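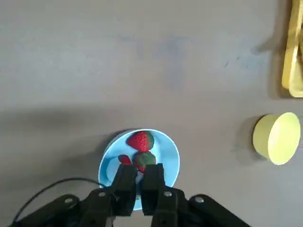

Three strawberries in a light blue bowl.

Sorting and Storing Fresh Strawberries
Humphreys Household Advisory Service
Kitchen Guidance Sheet 23
Revised 15 April 2024

Strawberries are among the most easily spoiled fruits brought into the home. They bruise under their own weight and take up water quickly. The following guidance is intended for households that buy or pick more fruit than will be eaten the same day.

Sorting

Sort the berries as soon as they are brought into the kitchen. A shallow bowl is preferred to a deep one, as the fruit at the bottom of a deep bowl is easily crushed. Lift each berry by the cap or hold it lightly at the sides. Do not pour fruit from one container to another.

Remove any berry that shows mold, leaks juice or has a soft, sunken spot. Berries that were touching a moldy one should be looked over closely and eaten first if sound. Small berries are as good as large ones and need not be set apart, although they are easier to use whole in jam.

Color and ripeness

A ripe strawberry is red over its whole surface. Green or white areas on the skin show that the berry was picked early. Strawberries do not become sweeter after picking, although the color may deepen somewhat on standing. Households are therefore advised not to hold back part-green berries in the hope of better flavor. They may be used in the following ways:

Sliced and sprinkled with sugar, then left for 45 minutes before serving.
Cooked with riper fruit in jam, where their firmness and sharper taste are useful.
Chopped into muffins or a baked crumble.

Check the shoulder of the berry, just beneath the cap, before deciding. Green at this point is often hidden by the leaves.

Washing

Wash only the amount to be eaten at once. Leave the caps on during washing so that water does not enter the fruit. Rinse under cool running water in a colander and drain on a clean cloth or paper towel. Soaking is not recommended, nor is the use of dish soap.

Remove the caps after the berries have drained. The tip of a small paring knife is sufficient - a special tool is not required.

Refrigerator storage

Line a shallow container with a paper towel and lay the unwashed berries in a single layer. Cover loosely and place in the refrigerator. Replace the towel if it becomes damp. Inspect the fruit daily and use it within a few days. Cut berries should be kept covered in the refrigerator and should not be left out for more than two hours.

Freezing

Wash, drain and cap the berries, and pat them fully dry. Arrange them on a tray so that they do not touch, and freeze until firm. Transfer to a freezer bag, press out the air and mark the bag with the month. Fruit put away in April will be at its best if used before the end of the year. Thawed berries will be soft and are better suited to sauces and baking than to serving whole.

Care of bowls and work surfaces

Strawberry juice can stain pale bowls and countertops. Rinse bowls promptly after use and wipe spills with a damp cloth. For a stain that remains on a glazed or plastic bowl, apply a paste of baking soda and water, leave for a few minutes and rinse well. Test the paste on a small area of any countertop before wider use.

Related sheets: Sheet 45, Cleaning the Refrigerator. Sheet 153, Jam Making in Small Batches.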